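How I Clean and Sort a Big Bin of Secondhand Building Blocks

I bought a giant bin of used blocks at a yard sale in June, and wow, they were grimy! Crumbs, pet hair, something sticky I didn't want to think about. I've done three bins like this now, so I've got a routine.

Step 1: Dump and pick through

Spread a few handfuls on a hard table and pull out anything that isn't a block. I toss cracked ones right away. Mine were mostly the big chunky kind, so this went fast (the tiny ones take forever). 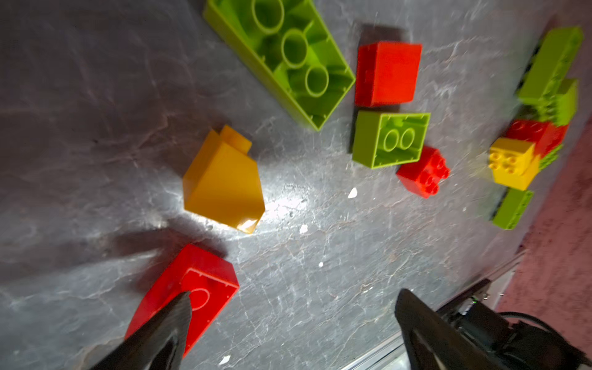
Step 2: Soak

Fill a dishpan with warm water — not hot, hot water can warp plastic — and a good squirt of dish soap. Leave everything in for 45 minutes. Anything with stickers, lights or a motor stays out and gets wiped with a damp cloth instead.

Step 3: Scrub and rinse

An old toothbrush gets into the hollow undersides. I rinse in a colander, five or six blocks at a time, and then lay them out on towels overnight, open side down so the water drains. Flip them in the morning. Please don't put them in the oven to speed things up, even on low!

Step 4: Pick a spot for sorting

You want a flat surface with some kind of edge, or you'll be crawling after runaway pieces all evening. Good light helps too.

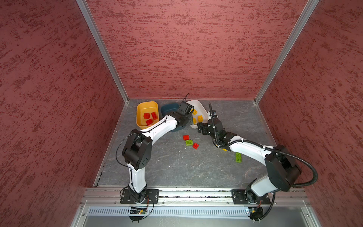 Gray work surface with walls on three sides.

Step 5: Sort by color, then by shape

I know some people go straight to shape, but color is so much quicker for a first pass, and kids can help with it. Shallow trays beat deep bins here. I used Lundgren drawer trays for years and they're fine, but any old dish will do. 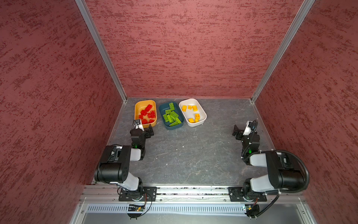 STORAGE TIPS

Label the outside and keep the lids off until you're sure everything is dry. I leave mine open on a shelf for a couple more days.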